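From: Nurhan Çınar
Date: 2021-11-09
Subject: Re: [shopfloor-auto] chores, again: are we there yet

> We looked at a two-arm cell for the returns bench at Cullstead in
> September and the vendor told us it would "generalize to new items."
> Lehner ran the numbers and got a payback I would be happy to sign.
> My question for the list is whether anyone has seen one of these do
> an ordinary tidy-up or packing job, with mixed goods and packaging
> that bends, for a full shift. Everything I find is a two-minute
> video. If it can clear a kitchen table it can clear my bench.

No, I have not seen a full shift. I have seen 242 consecutive attempts at one task, logged at Trasby, and I think the log answers most of what you are asking.

Terms first. By "attempt" I mean one item moved from where it lies to where it belongs, without a person touching anything. By "failure" I mean a drop, a double pick, a crushed container or a stop that needs a reset. Vendors like to count a retry as a success. For a payback calculation that is fine as long as the retry time goes into the cycle time, and in the sheet Lehner circulated it did not.

Rigid goods in rigid containers went well. If the item has a repeatable grasp and the container does not move when touched, the arms are slow but dependable. I would put them on that work today if I had no people to spare and a low hourly rate to hit.

Paper and card are a different matter. An open-top box with flaps has two states that matter to the planner (open enough, not open enough) and a great many in between. The gripper also hides the opening from any overhead view at the moment you most want to see it, so you need a wrist camera, and then you have a cable to manage on every arm. We had more stops from cable slack than from bad grasps. It is dull work to fix, and I have yet to see it in a quote.

Produce, or plastic copies of it, is middling. Round things roll. Leafy things get gripped by the wrong part and then swing. A model trained on one cabbage will usually take the next cabbage, but it may pick it up in a way that no longer fits through the box.

On your last sentence, I would turn it around. Your returns bench is the easier of the two. You control the lighting, the bin positions and the order of arrival. A kitchen table gives you a patterned cloth, half-open packaging and something left out on its own beside the basket it came from. I would not accept a bench result as evidence about a kitchen, or the other way round.

If you do go ahead, ask Vondon or whoever quotes for:

- the raw attempt log, including resets
- cycle time with retries left in
- results on 6 items of your choosing that they have not handled before
- who pays for gripper fingers after the first 2,000 cycles

The last one got us a long silence on the call - and then a revised price.

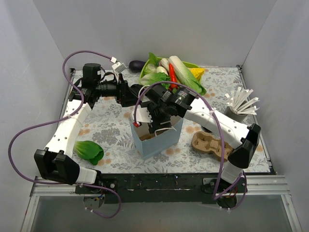

I would also ask for the test to be run with your own cartons, flattened and refolded at least once, as returns cartons always have been. New board holds its shape and flatters the machine. I can send the column headings we used for the log if you want them, but the log itself stays at Trasby.

Nurhan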